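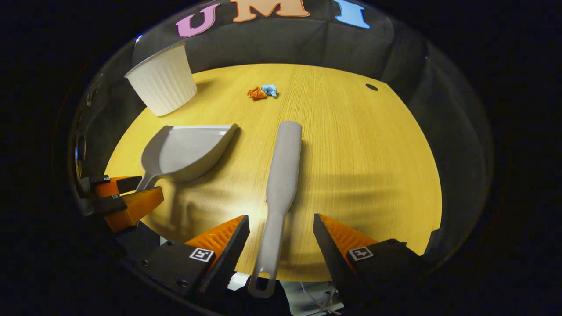 Eighteen of us left Navham before light. By the river it was fourteen. Sickness mostly, and two that just walked off into the corn and I didn't call after them, would you?

The captain said Flolbridge by noon. He'd said that yesterday too. Mud to the shins, my left shoe tied on with a strip of my shirt, powder wrapped up inside my hat. July and still it rained.

We heard the guns at ten. Ours or theirs, couldn't tell. The boy beside me asked and I told him ours. He was fourteen or said he was, had a drum with a split head and he wouldn't leave it. I carried it for him a while. Then he carried my musket, so no gain for either one.

Flolbridge was three houses and a mill. No bridge anymore. Somebody had burned it down to the posts and the posts were still smoking. The captain sat down on a rock and took out his map and turned it over, like there might be another way across on the back.

"Wivow," he said. "There's a ford at Wivow."

Eleven miles. Nobody got up right off.

An old woman came out of the mill with a bucket of buttermilk and one dipper. Her son was with Chevalier's company, she said, had we seen him? Tall, with a scar here. She touched her chin. We'd all heard about Chevalier's company. The whole camp had heard, back in Navham, the night before we left. I looked at the sergeant and he looked in the bucket.

"They went north," I said. "Ahead of us. Good shoes, all of them."

She nodded. Gave me the dipper again, a second turn, and I drank it. God forgive me it was cold and I drank it all.

Then she went in and came out with a pair of stockings, gray, new. For him, if we caught up. I said yes ma'am. Put them inside my coat.

We made the ford after dark. Water to the chest, hands on each others belts, the boy with his drum up on his head. I held the stockings in my teeth teh whole way over.

I had them on by morning. I wore them clear into the fall.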